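Search this site
Enter keywords
Go

The return of the mending shop

3/10/19

Share 430 Comments 3

The shutters go up at Flekach at half past nine, and by ten there is usually a queue. People stand on the pavement with carrier bags. Inside the bags are coats with broken zips, chair seats, a lampshade, the odd teddy bear. The shop is on a side street in Todau, between a bakery and a place that sells tiles, and it does nothing but repairs.

Lautaro Tapia opened it after being made redundant from a curtain factory. He had a sewing machine, a steam iron and enough money for six months' rent. He thought he would mostly take up trousers. In the first year he did take up a lot of trousers, but he was also asked to fix things he had never handled before, and he said yes to nearly all of them.

"I learned cane from a library book," he says. "The first chair took me nine evenings. I charged the lady for two."

Shops like his were once ordinary. Most high streets had a cobbler, a menders' counter in the dry cleaner's and somebody who would re-cover a stool. They went as prices fell. When a new cushion costs less than an hour of a person's time, few customers will pay for the hour. Swanson, the haberdasher's that supplied half the town with thread and piping, closed in April 2000, and its stock of buttons was sold off by the kilo.

What has changed since is harder to pin down. Some of Tapia's customers talk about waste. More of them talk about quality, and say the thing they own is better than anything they could buy to replace it. A good number simply like the object. One man brings in the same gardening jacket every winter, and by now there is more patch than jacket.

The shop took in 592 jobs last year. Tapia writes each one in a ledger, with the price and a note of what went wrong. Zips are the most common fault, followed by linings and then seat covers. Home furnishings have grown quickest, and he puts that down to people spending more on their living rooms and wanting the money to last.

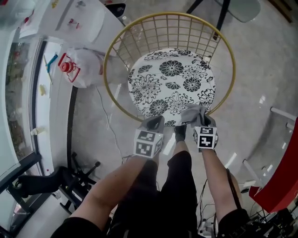
A floral cushion in a gold wire basket. Soft furnishings are a growing part of the repair trade.

Prices are chalked on a board. A hem is cheap, a new zip is not, and anything with foam in it has to be looked at first. Tapia turns work away if the cloth has rotted or if the repair would cost more than he thinks is fair. He will tell people how to do the easy ones at home, and sells needles and waxed thread at the counter.

Others have noticed. Flarkel, a small firm that runs evening classes two streets away, now offers a six-week course in darning and basic upholstery. The spring course filled within days. Several of those who finished it have started taking in work for neighbours.

Tapia does not mind the competition. His waiting time is three weeks and he would like it to be one. He is looking for an assistant, preferably someone who can already do a blind hem, and there is a card in the window with the phone number on it.

Share 430 Comments 3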